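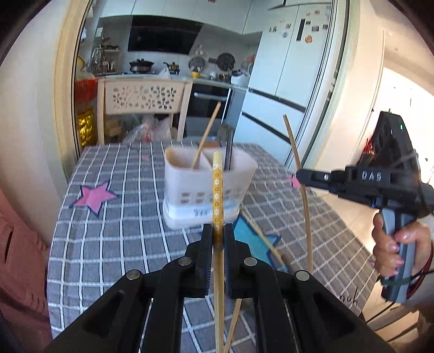
Does the Kavora hand-held pair work without buying the arm?
It records fine by itself. You only need an arm if you want to play the motions back on something.

tredenwood_tom
Starting a new thread since the old one got locked. Quote I got for the Kavora pair was 846 with two grippers, cables, and the export software. Anyone paid less? And is it ok for thin stuff? All their promo clips are boxes and mugs.

ansel.castellanos
Paid the same in January. Thin stuff is what we do all day - chopsticks in and out of the utensil holder on the kitchen table. Flat pads do ok on a chopstick if you come at it square. Come in at an angle and it rolls on you.

culine_fan
846 is nuts. The Culine set is 240 and the jaws are the same width. I've had both on my bench.

ansel.castellanos
Same width, not the same pads. Culine pads are hard plastic, mine went shiny in a week. Also the Culine trigger has that dead spot in the middle, so your closing data has a step in it. Fine for mugs. Not for a bamboo stick.

culine_fan
You can swap pads for like nothing. Not 600 bucks worth of pads

mm_rowe
Dead spot is real tho. Firmware fixed some of it, not all.

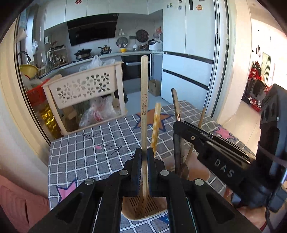
Page last modified: Sunday, 4:12 pm

tredenwood_tom
ok so what about holders. Does it matter what the sticks stand in? I was going to use a glass

ansel.castellanos
Matters a lot. Slots or a divider, anything that keeps them from all sliding to one side. A chopstick standing up straight is an easy grab. One leaning behind another is where you find out if your wrist angle is any good. Metal spoons are there to make it annoying, leave one in.

jpk
Does a patterned tablecloth mess with tracking? Support told me plain surface only.

ansel.castellanos
Support told me the opposite, they wanted more pattern. Ours is a grid with stars all over it, no complaints so far. Bare white table was worse for us, lost tracking twice in one sitting.

jpk
huh. Going to email them again then

mm_rowe
Lighting matters more than the cloth imo. Window behind you, not in front.

culine_fan
Still nobody has said what the extra 600 gets you besides pads and a trigger

ansel.castellanos
Two-hand sync. On Culine I was lining up left and right by hand afterward, took longer than recording. If you only ever use one gripper get the Culine, I mean it.

culine_fan
ok that's fair. One hand is all I do

tredenwood_tom
I need both hands so I guess that settles it. Anybody do the Tran service plan? It's 99 on top, says it covers pads and cabels

mm_rowe
Skipped it. Cables are standard, buy a spare.

ansel.castellanos
I have it. Used it once, new pads in about a week. Would not pay for a second year. Read the part on shipping before you sign, you pay it one way.

tredenwood_tom
Thanks. Ordering the pair, no plan. Will post when it gets here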